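Neighbors > Interviews > Borrow, play, bring back

Borrow, play, bring back: a morning at the Gremness toy library
6 March 2025

I got to the Gremness toy library twenty minutes early and the woman who runs it was already on the floor with a jigsaw puzzle, doing it upside down. Gray side up, I mean, no picture. "It's faster," she said. "If you look at the picture you start enjoying it and then you're there all day." She was checking for missing pieces. There was one missing. She wrote it on a strip of masking tape, stuck the tape on the lid, and got up to put the kettle on.

I should say right away that I'm a member. My son has had half the dinosaurs in the place through our living room, and we still owe them a stegosaurus. So if you want a hard-hitting interview you may be disappointed! But I'd never sat down with her and asked how any of it works, and I'd been meaning to for ages.

She grew up in Morkeck, across the river, in an apartment with three siblings and one closet. "We had a toy box, and when it was full it was full. If you got something for your birthday, something else went to a cousin. I don't remember minding. I do remember my cousin's bike, though. I still think about that bike."

She trained as a dental technician and made crowns and bridges for most of her twenties. Then she had twins, and the apartment filled up with plastic, and she says she looked at a baby gym that had been used for maybe five weeks and felt a little sick. A neighbor with a younger baby took it. The neighbor gave her a stacking toy in return. After a few months there were so many things going up and down the stairs that somebody started a list on the back of a door.

"That was the library," she said. "Everything since then has been a bigger door."

The bigger door these days is on the ground floor of the old Tsoukalas furniture store, the one with the curved window that everyone in Gremness over forty bought a mattress in. The sign is still up. People walk in asking about sofas. She's been there seven years now and has given up correcting the mail, which comes addressed to Tsoukalas and goes in the same tray as everything else.

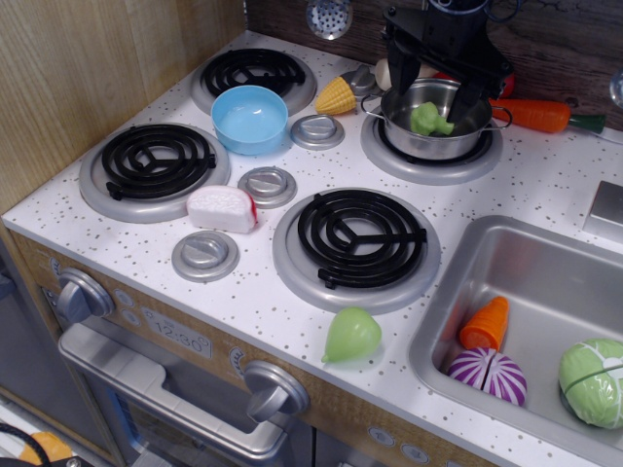 Play kitchen with coil burners, a sink and a small stainless steel pot.

We drank our tea at the checkout desk because that's where the heater is. I wanted to know what people borrow, and I had a guess, which was wrong. I thought it would be the big showy stuff. She shook her head.

"Marble runs. Always marble runs. Then trains, then anything with a siren, and the siren ones come back fast – usually the next time we're open. I've had a father hand one over the desk with the batteries already out and in his other hand."

The trains have their own wall. Most of them are Brorov, the chunky beech kind with the painted numbers, and she gets quite heated on the subject of Brorov track. The older pieces have a round peg and the newer ones have a slightly flatter peg, and they'll join up if you push, and then they won't come apart. She's got a bin of married pairs at the back. "I can't throw them out. Somebody's going to build a very straight railroad one day."

Games are harder. A board game with a piece missing is a sad thing, and a board game with the rules missing is worse, she says, since every family will swear they know the rules and every family is wrong in a different way. She types the rules up herself when a set comes in without them. I asked if she'd ever made any up. She looked at the heater for a bit. "One," she said. "It's a better game now."

I asked how many things they have altogether and she had to go and look. The catalog had just passed 1000 items, which pleased her more than she wanted to show, and she immediately told me that a bag of farm animals goes down as one item, so it's a stupid number. The number she cares about is families. That one was 248 on the morning I was there, and a good number of those come over the bridge from Morkeck, where there's nothing like it.

"People think it's for parents who can't afford toys. Sure, some can't, and I hope they come. But we get all kinds. Grandparents are my favorites. They've got the kids for one week in November and they come in with a suitcase. An actual suitcase! They fill it up, they wheel it home, and they wheel it back."

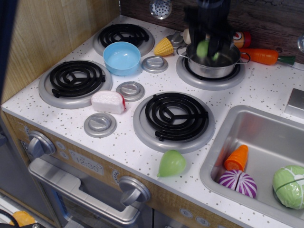 What does it cost to join?

"It's 13 dollars for the year, per household, and you can take four things at a time. If that's a problem, tell whoever is on the desk and they'll put you down as paid. We don't ask for a reason."

The thing I was most curious about was the cleaning, which I do badly at home, and I don't have other people's babies to think about. She walked me through to the back room to show me. There's a deep sink, a dish rack, a stack of old bath towels and a smell like a swimming pool. Hard plastic gets washed in warm water with plain dish soap and rinsed, and anything that goes in a mouth gets a second go in diluted disinfectant. Cloth things go in mesh bags in the machine. Wood gets a damp cloth and then it gets left alone, overnight at least, standing on its edge so both sides can breathe.

"Wood is what people ruin," she said. "They soak it. It comes back furry, the paint's lifting, and they're so proud because they cleaned it for me. So now I say on the way out, please don't wash the wood. I say it to everyone. I've probably said it to you."

She has. I've washed the wood. I kept quiet.

Repairs happen on the long table by the window, and here the dental technician comes out. She's got a set of little picks and a magnifier on a headband, and she was partway through gluing the ear back on a rabbit that was smaller than my thumb. She pins things if she can. A bit of brass wire down the middle, then glue, then a clamp made out of a clothespin. She says glue on its own holds until the first car ride.

I asked what she can't fix and she had an answer ready. "Electronics, mostly. I can clean a battery contact, I can solder a wire if I can get at it. But so many of them are sealed, or they've got those funny three-sided screws. You're supposed to throw it out and buy a new one. It makes me furious, I take it personally." She does have a driver for the funny screws now. It was a birthday present from the twins, who are fifteen and embarrassed by the whole operation, though one of them did the website.

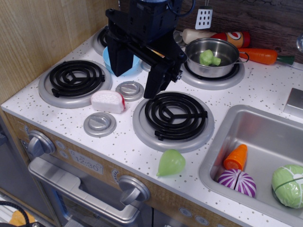
Light blue bowl and black coil burners on a speckled countertop.

I'd promised a friend I would ask about late returns, so I did. There aren't any fines. There used to be, in the second year, and she says it was the worst thing she ever did to the place. Before that, people brought things back late and apologized. Once there was a fine they stopped coming at all – they'd rather keep a ride-on tractor forever than face a bill for a few dollars. She scrapped it and sent everyone a postcard saying so, and toys came back that she'd written off long before. Somebody left a dollhouse on the step in the night with a potted plant in it.

"So bring back the stegosaurus," she said. "There's no fine."

I hadn't realized she knew.

We talked for a while about what her own kids played with, and it was less than you'd think. One of them wanted string. Just string, for a couple of years, tied from the doorknob to the chair to the other chair. The other one lined things up. She says she learned a lot from that about what to stop buying for the library, and now if she has money to spend she gets more of what's plain and breaks less. Blocks, mostly. She would own every block in the country if there were shelves for it. Scarves are good too. A box of scarves gets borrowed as often as a castle that cost fifty times as much, and she can run it through the washing machine.

Are there toys she won't take? She doesn't take stuffed animals as donations, which upsets people, and she's had to get used to seeing faces fall at the door. They're hard to get properly clean and they hardly ever get borrowed. "A kid wants their own bear. They don't want a bear who lived with eleven other kids. I wouldn't either." She won't take car seats or bike helmets, not even new-looking ones, and she won't take anything with little magnets in it.

The lease is the worry. The building has been sold again and the new owner has been perfectly nice and has told her nothing. She has looked at a unit behind the Morkeck bus station that's dry and has decent parking, but there's no window, and she loves the window. Kids put their hands all over it on the way past. She'd also have to find a way of getting everything across the bridge, and she thinks she might just ask every family to check out four things in Gremness and return them in Morkeck. I laughed, and then saw that she had a piece of paper with the weeks worked out on it.

By then there were two strollers outside and a boy with his nose pressed to the glass. She took the headband off, remembered the rabbit, and handed it to me with the clothespin still on. I was told to hold it level and not squeeze. I stood there holding it while she unlocked the door, and a woman with a baby on her hip asked me if we still had any recliners.

The toy library is on the ground floor of the Tsoukalas building in Gremness. You can sign up at the desk, and you'll need something with your address on it. Bring your own bags, the sturdy kind if you're after blocks.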